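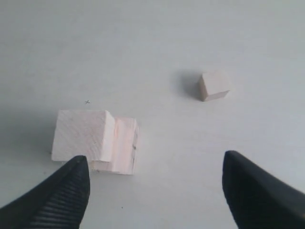
Ask on the shop floor in Prostberg and the answer comes back fast: no, not yet, and don't let anyone sell you one for the laundry either. It can stack. It can't tidy up. That was the view of a packing lead at the Dronduretti works, given in November over a very loud conveyor, and most of the crew seemed to agree.

Chapter 4
Chores: What Machines Can and Cannot Do Yet

Keep that answer in mind. We come back to it in 4.3.

First, the small stuff. Wooden blocks on a plain table, two fingers to grip with. Sounds like nothing. But nearly every chore starts there: find the thing, get the fingers on either side of it, close, lift, put it down where it belongs. Two blocks side by side are harder than one alone. Where do the fingers go? Push the wrong way and both blocks slide. A small cube wants a different opening than a big one. Students tend to skip this part. Don't.

Now scale up. A kitchen drawer. A bin of mixed bolts. Towels, which have no fixed shape at all. The Peston trial, which we use all through this chapter, ran 3000 pick-and-place tries on household items over one winter. Of these, 1135 needed a person to step in. Is that good? Depends on the chore. For sorting parts overnight, maybe. For dishes, no.

The Kwok line is the other case. One product, one box size, same light all day. There the arm ran 139 hours before anybody had to touch it. Same kind of gripper as Peston, more or less the same software. The diffrence was the room. Fixed bins, fixed heights, nothing soft.

So when you read that a machine "can do" a chore, ask which version of the chore. Whose kitchen. How many stops. Who picks up what was dropped, and is that person's time in the figures. Often it isnt.

Terms to know before 4.1: grasp, reach, clutter, intervention, cycle time. Definitions on page 26. Bring a pencil, the first exercise is drawing grasp points by hand and it takes longer then you'd think.

4.1 Picking Up One Thing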